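Bun season at our place

14 Jul 2010

So I have been making steamed buns again. In July. With the windows open and the fan going and my hair doing that thing it does, because apparently a normal person's summer cooking (salad! cold noodles! a peach over the sink!) is not for me.

Blame Meriem Abdel Hamid. She brought a bag of them to our potluck back in February, plain ones with no filling, and I ate three standing up in my coat. I had only ever bought the frozen kind from the big store out in Gavport, and those are fine, they really are, but they always came out of my pot a little gummy and a little sad. Hers pulled apart in soft layers and tasted faintly sweet. I begged for the recipe and she wrote it on the back of a dry cleaning ticket, which is still stuck to my fridge with a magnet shaped like a trout.

Since then I've made them almost 15 times, and I have opinions now.

The first one is about flour. I started with bread flour because that's what I had, and the buns were chewy in a way that made my jaw tired. Go with all-purpose, or if you can find the low-protein bun flour at Kontogiannis (bottom shelf, past the dried beans) get that. I use three cups, a packet of yeast, a few spoonfuls of sugar, a little oil, and a cup of warm milk, give or take. The milk matters more than I expected. I tried it with water once and my husband said they tasted like a napkin.

Second, knead longer than you want to. I put on a radio show and go until the first break. When the dough is smooth and feels kind of like an earlobe, cover it and leave it alone till it has doubled. In this weather that's fast – I left one batch while I ran to the post office in Bristville and came home to dough climbing out of the bowl.

Third, and this is the one I fought with the longest, give them room. I used to pack in as many as I could because I'm impatient and hate doing a second round, and they'd swell into each other and I'd have to tear them apart with half the skin missing. Four to a tray is my rule now, set out in a diamond with some bare metal between them. 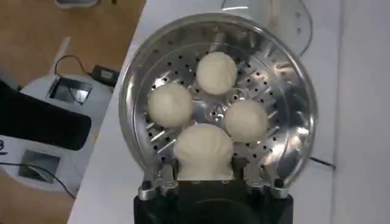 Do you have to line the steamer with parchment? You can get by with a light wipe of oil on the metal, and that's what I do most days, though paper squares are easier if your dough is on the sticky side.

OK, shaping. I'm still not great at this. Meriem pulls the edges under, pinches, turns it over and rolls it in her palm, and she gets a perfect little dome every single time. Mine come out in assorted sizes and one always ends up with wrinkles on top, as if it had slept badly. They taste the same. If you want them neat, weigh the dough pieces first. I go for 57 grams each, and when I bother to do it the difference is huge.

Then they need a second rest, and please don't skip it like I did in batch two. I let them sit in the tray with the lid on until they feel light when I lift one. After that I start with cool water and let it all heat up together. My count is 8 minutes from the time the steam really gets going, then heat off, and I leave the lid alone for a few more. Opening it right away is how I got a whole tray of collapsed, puckered buns, and I was so mad I took a walk around the block.

About the steamer. I held out for ages with a colander balanced in a soup pot, which works right up until it tips over. 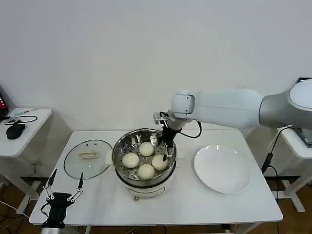
What changed my mind was not having to babysit the stove. With an electric one I can park it on any table near an outlet, keep a plate next to it for the finished ones, and get on with rolling the next four. The stainless basket also washes up in no time, and the bamboo one my aunt gave me never did (it grew a spot, we don't talk about it). I do miss the smell of the bamboo a little.

Moataz Salem wrote to ask if they freeze well. They do! Cool them completely, bag them up, and steam from frozen. The microwave is all right if you wrap each one in a damp paper towel and go in short bursts, but eat it fast, they go hard as they cool.

I want to try a filling next. Red bean probably, or the scallion and egg one from the old Drukunholm cookbook, page 627, if I can find where I put that monster. If any of you have a filling that doesn't leak, please leave it in the comments.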